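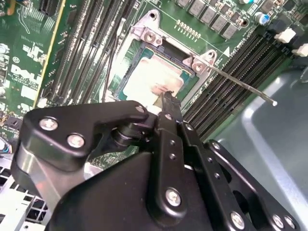
Le projet Temer suit les auditions de nomination devant les commissions du Parlement et met en ligne, pour chaque candidat à un poste public, les avis rendus, les votes et les comptes rendus de séance. Le présent rapport couvre la période écoulée depuis notre note d'août. Le travail de dépouillement a avancé à peu près comme prévu, la transcription moins vite. 

Rapport d'avancement à l'attention de la Fondation Bhuiyan
Octobre 2025
Responsable du projet : Dinesh Dissanayake

Dépouillement des archives

L'équipe a relu et indexé 1 097 procès-verbaux de commission. Chacun est rattaché à une nomination, à une législature et à un groupe politique lorsque l'orateur en déclare un. Les procès-verbaux antérieurs à la réforme du règlement restent les plus longs à traiter : les noms y sont souvent abrégés et les votes par procuration ne sont pas toujours distingués des autres. Nous avons choisi de conserver la mention d'origine et d'ajouter une note, sans corriger le texte.

Auditions

La base publique contient désormais 186 auditions complètes, avec la liste des questions posées et le résultat du vote. Pour neuf d'entre elles, la commission n'a pas adopté de rapport dans le délai et l'exécutif a tout de même procédé à la nomination. Ces dossiers demandent un traitement à part. La fiche indique la date de saisine, la date limite et la date du décret, mais elle ne qualifie pas la procédure. Plusieurs lecteurs nous ont demandé de signaler ces nominations comme « passées en force » — nous ne le ferons pas, le terme n'ayant pas de définition dans le règlement.

Accès aux documents

Le secrétariat des commissions nous transmet les comptes rendus validés, en général dans un format exploitable. Les annexes posent davantage de difficultés. Les déclarations d'intérêts des candidats sont consultables sur place, et leur reproduction est soumise à autorisation. Six demandes sont en attente de réponse. Une relance écrite est partie, et un rendez-vous a été sollicité auprès du bureau de l'assemblée.

Site et hébergement

Le contrat avec Vastex a été reconduit aux mêmes conditions. La recherche par ministère fonctionne. La recherche par parlementaire donne encore des doublons pour les élus ayant changé de circonscription, notamment dans le secteur de Pliltton, dont les limites ont été redessinées.

Budget

Les dépenses de personnel sont conformes au plan. La ligne « déplacements » est sous-consommée, les séances de commission étant retransmises. Nous demandons l'accord de la Fondation pour en affecter le solde à la relecture des transcriptions.

Prochaine période

Fin du dépouillement des législatures anciennes, correction des doublons, publication d'un guide de lecture des fiches à l'usage des journalistes locaux. Le calendrier des annexes dépend de la réponse du bureau de l'assemblée, et nous transmettrons une date dès qu'elle sera connue.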